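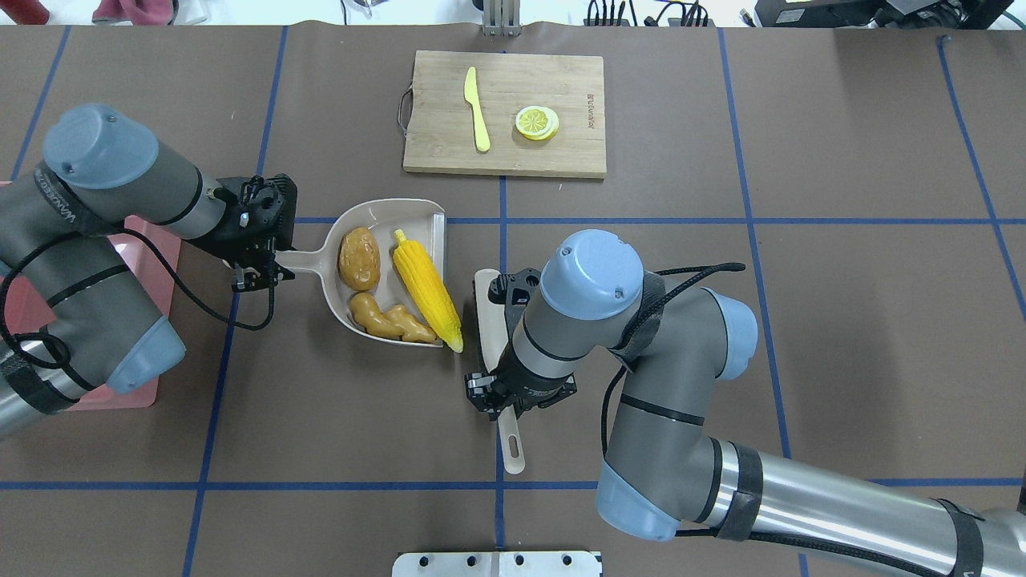 By Peter Lukáč
October 2, 2018

Mitby wants its old barracks back. Or half the town does.

The asylum center on the hill opened three years ago, run under contract by a private firm called Mekolix. Sleeps 98. The contract ends in December and the council has to decide – renew, hand it to a rival, or shut the gates.

The meeting ran past midnight. Shouting, mostly. A few people walked out before the vote on whether to hold a vote.

What makes folks angry is the money. Mekolix gets paid per bed, full or not. In the spring, 47 beds were in use and the town paid for all of them. The mayor's office says that was the deal. Nobody I talked to on the main street remembered agreeing to it.

"They signed it over the summer when everyone was away," says Dumisani Rampersad, who drives the school bus and came here as a refugee himself. He wants the place kept open. He also wants it run right. "Cook that works two days. A nurse who comes when she can. Where did the rest go?"

Good question. I asked Mekolix. Got a two-line email.
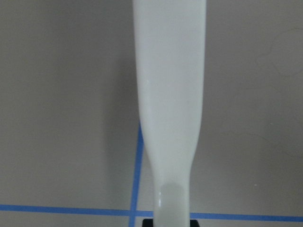 White plastic, narrowing to the neck.

The rival bidder is Clondetti, cheaper on paper. Smaller staff, to. Their plan puts one night guard on the whole hill, and the police station in town closes at seven.

Then there's the Szénási plan, named for the street where the apartments are. Close the barracks, move families into empty town flats, let the kids walk to school. It has 7 backers on the council. It needs more. The neighbors on Szénási Street got a letter about it after the newspaper did, wich went over badly.

Police say calls to the hill are down on last year. The loudest people at the meeting didn't want to hear it – said the calls just aren't being logged. No proof of that. None offered either.

Meanwhile the families wait. Some have had interviews moved more than 3 times. Next council session is set for the end of the month, doors open to everyone.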